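Section 4. Hanging and daily use of the sheer curtain

This section is for the Zelinley sheer panels on the Modise ceiling track. Before you begin, the track must be fixed and tested as in section 3. If you have the older Riritmont track, the hooks are different and you should follow the separate sheet which came with it.

4.1 Hanging the panels

1. Wash your hands and take off rings and watches. The cloth has an open weave and catches on everything.
2. Lay the panels on a clean bed or table with the heading tape up. Put one hook in every second pocket of the tape. The bag contains 40 hooks, and the rest are spare.
3. Begin from the wall side and hang the hooks on the runners one after another. Please do not hang the middle first.
4. Put the end stop back in the track and turn its screw until it holds. Do not force it.
5. Draw the panels over the full width of the window. Go to the other side of the room and look at the folds in daylight.

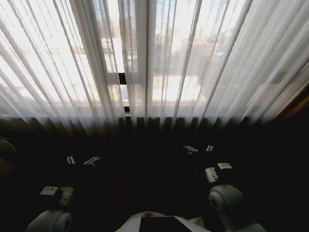 6. If one side hangs more tightly bunched than the other, move the cloth along the track by hand until you are satisfied. Some people like more cloth at the sides, and this is also correct.
7. Check the hem. It should be free of the floor by 2 cm. To correct the height, change the hooks to the upper or lower row of pockets.
8. Leave the panels to hang for 11 days before you sew any hem. New cloth becomes a little longer from its own weight.

Note: Creases from the package go away slowly. You can use a steamer from the room side. Keep the iron away from this cloth.

4.2 Opening and closing

Take a small fold of the cloth between the fingertips, at the height of your chest, and walk with it slowly along the window. Hold it only so hard as is needed. If the panel stops, go back one hand width and try again. A strong pull will open the weave, and the threads do not return to their place.
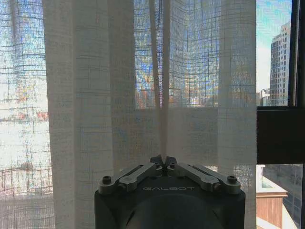
CARE OF THE CLOTH

Shake the panels lightly once a month. Wash them by hand or in a net bag, in cool water with the Zutitz liquid or another mild one, and hang them back on the track while damp. Take out all the hooks before washing. A forgotten hook can make a long hole.

4.3 How much you will see through it
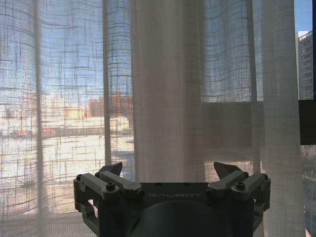

The cloth softens the light, but it is no blackout curtain and it gives privacy only in the day. How much passes through depends on how full you hang it. Where the cloth is flat, you still know the sky and the color of the houses, for example a yellow-orange building with a red one beside it. Where it is gathered thick, as in the middle panel, the view is almost gone and you have a milky white. For more privacy, use more width for the same window. In the evening, when the lamps are on, you will need a second curtain.

4.4 When the window is open

1. Draw the sheer fully to one side before you touch the window.
2. Open the sash slowly and look that no cloth is between the sash and the frame.
3. Keep the hem away from any chain or metal guide on the sash.
4. Close the window before you draw the curtain again.

CAUTION: Never lean on the sill to reach the curtain. On high floors, do not leave children alone in a room with an open window.
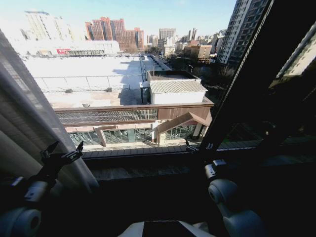 Nevzat Tokgöz wrote to us that he closes the window first every evening, but the wind had already put one corner of his panel into the hinge, and he asks if the torn threads can be repaired. A small place can be drawn together with a thin needle and one thread of the same color. For a bigger hole, order a single panel with part number 119.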